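3.2 Choosing and preparing the paper

I should say at the start of this section that I came to watercolour paper as a painter first and as somebody who writes papers a long way second. So when I set out to compare how different sheets behave under a wash, I picked the ones I'd be happy to paint on anyway, plus one I wouldn't. The four makes were Groresholm (all cotton, cold pressed), Drokard (wood pulp, cold pressed), Miyazaki (a cotton and pulp mix) and Furham, a student pad that I've disliked for years and wanted to be fair to.

Every sheet was cut to the same size, a quarter of the full one, and I marked the back in soft pencil with a letter and a number. I stretched half of them on board with gummed tape and left the other half loose under clips. Stretching is a bore, as anyone who has done it will tell you, and I was rather hoping the results would let me give it up. The loose sheets were kept in a drawer with the stretched boards stacked on top until I needed them.

In all I painted 231 sheets. A few more were spoiled before I got to them (one batch of tape wouldn't stick properly and I lost most of an afternoon to it) and those aren't in the total. Each sheet had one flat wash, one graded wash and a small still life subject done from life, always with the same brushes and the same two pans of colour. I used fruit for most of the still lifes, as it has soft edges and strong colour, and it's the soft edges that a bad paper ruins first.
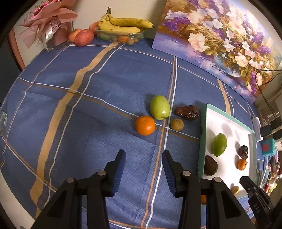
Figure 2. Small fruits on a plaid tablecloth, with more on a white tray with a teal rim.

The washes were mixed fresh each time. I tried making up a big jar at the beginning and working from that, but the pigment settled and the last few sheets came out noticeably stronger than the first, so I threw those out and began again. After that I measured the paint on to the palette with a little spoon and added 15 drops of water from a dropper. It isn't laboratory work, I know, but it was steady enough that two washes on the same paper looked like twins when I held them side by side.

Drying was the part I'd worried about. My studio is an old wash-house with a stone floor, and in October the air in there is damp enough to keep a wash open for ages. I let the sheets dry flat and didn't use a hairdryer on any of them, tempting as it was! I then looked at each one for three things - hard edges where I hadn't wanted them, blooms, and buckling that stayed in after the paper was dry.

Buckling was the easy one to score, because you can lay a ruler across the sheet and see the light under it. Blooms were harder. Some are tiny and rather pretty, and I went back and forth over whether a pretty bloom is still a fault. In the end I counted it as one, as I hadn't asked for it. Of the stretched sheets, 29 had a bloom I could see at arm's length, and most of those were on Drokard, where the size seems to let go all at once if you go back in too soon.

Furham did better than I'd expected on the flat wash and as badly as I'd expected on everything else. It pilled when I lifted colour with a damp brush, even a very soft one, and after the second lift the surface was like felt. I come back to lifting in section 3.4, where the Miyazaki sheets gave me the biggest surprise of the lot.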